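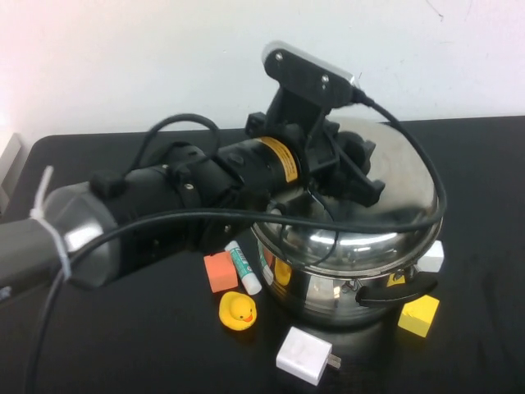

Stainless steel pot, lid on.

Explore Notifications Bookmarks Lists Profile

Threads > Household > Gwendolyn Begay

A thread about a number. The number is $300, and it's what your household will supposedly save every year by cooking with the lid on. It has been in my feed all September and I don't believe it.

212 likes 41 reposts

Let me say first that I put lids on pots. My mother put lids on pots. Water comes to a boil sooner with one on, you can test that in your own kitchen before dinner. My problem is with the dollar sign.

The version I keep seeing is a pale green graphic: "Households that cook covered save $300 a year." No name on it, no link, no year. Somebody's aunt posts it, then a city council member posts it, and now it's a fact.

So I went looking. The oldest copy I could find was on the "Home Tips" page for the town of Clondovden, tucked between a bit about dryer lint and a bit about porch lights. Same wording, almost. There it says "can save up to $300."

"Can save up to." Three words doing a lot of work. I can run up to ten miles this afternoon.

98 likes 17 reposts

I wrote to the town and asked where they got it. I'll give them credit, they answered the same morning. They got it from an article in the Blackwood, which they said was "widely cited." By them, for one.

The Blackwood piece is a weekend column about cutting bills. Most of it is fine. Wash clothes in cold water, quit heating the garage. Then comes the lid sentence, credited to "a survey of 1,207 households." It doesn't say who ran the survey or who paid for it.

A survey! Of people! Nobody in a survey measures what their stove uses. They're asked, and they guess. I couldn't tell you what my stove used last month if you offered me money.

156 likes 33 reposts

The survey was run by a polling outfit called Kornonus. They do have a summary up, if you're patient with their website. It was done for Carketti. Carketti sells cookware. Carketti sells, among other things, replacement lids.

I want to be fair here, because companies pay for surveys all the time and sometimes the results are perfectly good. Paid for doesn't mean wrong. It does mean I'd like to read the questions.

The questions are in the back of the summary. The one that matters goes: "How much do you believe you could save per year by adopting more efficient cooking habits?" Then you pick a range. $300 is the top of the highest range.

Read that again slowly. It asks what people believe. It asks about "cooking habits," which could be lids or could be eating cereal. And the number on the graphic is the ceiling of the last box.

604 likes 188 reposts

How many picked that box? 8 percent. The summary has it in a table, small type, second to last page. The other 92 percent picked something lower, including plenty who picked zero.

So the road goes like this. A small share of people guessed they might save as much as $300 by changing something about how they cook. A newspaper column made it about lids. A town website kept the "up to." The green graphic dropped it.

I don't think anybody lied, exactly. Each one trimmed a little. The columnist needed a short sentence, the town needed a tip, whoever made the graphic needed it to fit in a square.

71 likes 9 reposts

Somebody will say what's the harm, people put a lid on the pasta. OK. But money advice with a made-up payoff has a cost. You do the thing for a year, the bill looks the same, and next time you get good advice you roll your eyes at it.

It also nudges people toward shopping. Under the town's post there was a woman asking whether she should replace her whole set because two of her lids had gone missing. Ma'am, use a dinner plate. Or a baking sheet.

I ran all this past my friend Soledad Kasprzak, who reads utility bills for a living and is less cranky than I am. She said cooking was a small slice of most of the bills she sees and she'd start with the water heater. I asked for a dollar figure. She said, "For whose house?"

143 likes 28 reposts

Which is my whole complaint. Gas or electric? One person or six? Do you simmer beans all day or fry an egg and leave? One number can't cover all of that, and I get suspicious when it tries.

A few replies already, so quickly. Yes, I've read the Carketti press release. It says "as many as 2,000 cooking sessions a year." That's more than five a day, every day. I have questions about whoever lives there.

To the person who says I'm "anti-lid": see the second post.

To the person who says their bill really did go down: I believe you. Was it also a mild winter? Did a kid move out? I'm asking because mine dropped once and I was very proud of myself, and then I remembered we'd been away for most of the month.

87 likes 12 reposts

I asked the Blackwood for a correction. Their reply was that the column was "intended as general guidance." I asked the town too. They say they'll look at it. The page is still up as of 4 p.m.

If you have an actual measurement – a plug meter on a hot plate, same pot, same water, lid and no lid – please send it. Tell me what you used and how many times you ran it. I'll post it whichever way it comes out.

And if anyone knows who made the green graphic, my messages are open.

59 likes 6 reposts 23 replies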